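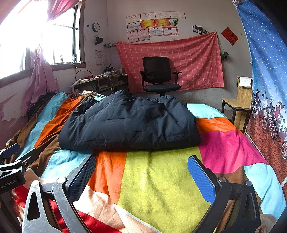

Folding clothes is the task most of our club members choose first, and most of them record it badly the first time. In this guide I explain how we record one good folding episode with the hand-held gripper, in the way we do it at the Morin student robotics club. Choose one thick piece of clothing. A padded jacket like the navy one is good for beginners, as the quilted lines help you to fold it straight, and the dark color is easy to find on a bright patchwork sheet.

What you need

- one hand-held gripper, charged
- a bed or a large table
- one jacket
- the club log sheet (ask Hollis Ostrowski if yours is full)

Step 1. Prepare the place

Make the sheet flat. Move other clothes and blankets away from the area where you will fold. The rest of the room can stay as it is - we want normal rooms, with books on the desk and things on the wall. Open the curtain if you have daylight, but do not stand between the window and the jacket.

Step 2. Check the fingers

Close the gripper two times and look at the pads. They must meet evenly. If one pad is turned, loosen the screw a little and correct it. Wipe the pads with a dry cloth.

Step 3. Record

Lay the jacket open, with the zipper up. Start the recording and wait two seconds before you move. Fold the left sleeve, then the right sleeve, then bring the bottom up to the collar. Open the fingers fully after each fold. Keep your free hand away from the jacket. If the cloth slips, do not stop - take it again and continue.

Step 4. Finish and save

When the jacket is a rectangle, lift the gripper and hold it still for two seconds. Stop the recording. Write the episode number in the log, and write "slip" beside it if you had one.

How many to record

Each member should bring 39 episodes before the February meeting. Together we have 2,190 now, but too many of them are T-shirts, so please prefer jackets and trousers.

Last changed 12/7/22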